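Drelirow Student Robotics Club — Hand Gripper Guide
Section 4: Setting up and recording a laundry session
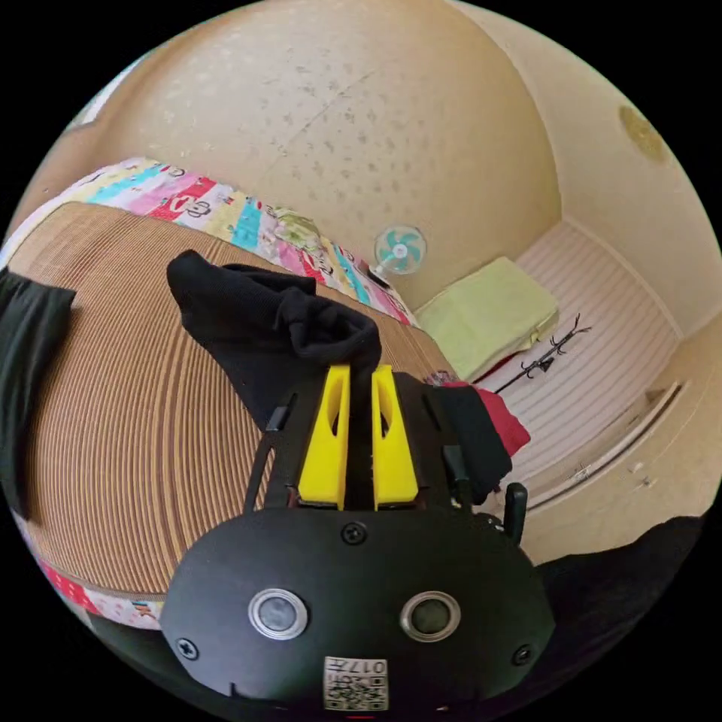
Socks come first in the laundry set, because they are cheap and you already own some. Your job in this section is to collect short demonstrations of picking up and moving small clothes, using the hand gripper at home. Any bed will do as a work surface, and a woven mat laid over it, like the one under the black sock, is a fair place to start. Aim for a grip with the fabric bunched between the two yellow fingers. Nabila Tjoa's team spent most of August perfecting a pinch on the very edge of the cuff, and has asked us to warn you off it.

4.1 Before you start

1. Sign the gripper out on the sheet by the club room door. Write down the number on the white label at the bottom of the plate. "The black one" is not a number.
2. Check the three screws on the face of the plate. They should be snug. If one turns under your thumbnail, take the gripper to Trefor Gough and resist the urge to fix it yourself.
3. Squeeze the fingers together and let go a few times. They should open without sticking.
4. Wipe the round sensors with the cloth in the case. Your T-shirt has been tried and did not improve matters.
5. Make sure there is room on the Yusof drive. A full evening can run up to 80 clips.

Note: Copy old clips to the drive before deleting them from your own computer. Jiahui Dai can recover a lot of things, but would like her weekends back.

4.2 Recording

1. Lay out one target item. Other clothes may stay nearby; real bedrooms have clothes in them and the model had better get used to it.
2. Start with the gripper in one hand, fingers open, a forearm's length from the item.
3. Start the recording and wait for the beep.
4. Move in at an easy pace, close the fingers on the fabric and lift.
5. Carry the item to its new spot, lower it and open the fingers.
6. Hold still until the second beep, then stop the recording.
7. Mess the item up again before the next try. Dropping it from shoulder height works well and is the most fun you will have in this section.

Caution: Keep your other hand out of the way. A clip where you helpfully straighten the sock teaches the arm to wait for someone to straighten the sock.

Caution: Don't squeeze harder than you need to. The fingers are printed in the club room, and each pair ties up the printer for an afternoon — usually the one you had booked.

4.3 Naming and handing in

1. Name each clip with the gripper number, the item and your initials, in that order.
2. Mark dropped items as "drop". Keep them. We use those too.
3. Upload by 17 Sep 2021. The target for the whole club is 2,000 clips, of which 500 should be socks.

Kazimiera Adamczyk checks the uploads and will send back anything called "sock final FINAL".

4.4 If something goes wrong

No beep: the sound is off. Check this before writing to the group chat.

Fingers close unevenly: look for lint at the base, then see Trefor.

Fabric slips out every time: take hold of more of it.

Anything else: ask Ilham Govindasamy at the Friday meeting, and bring the gripper with you.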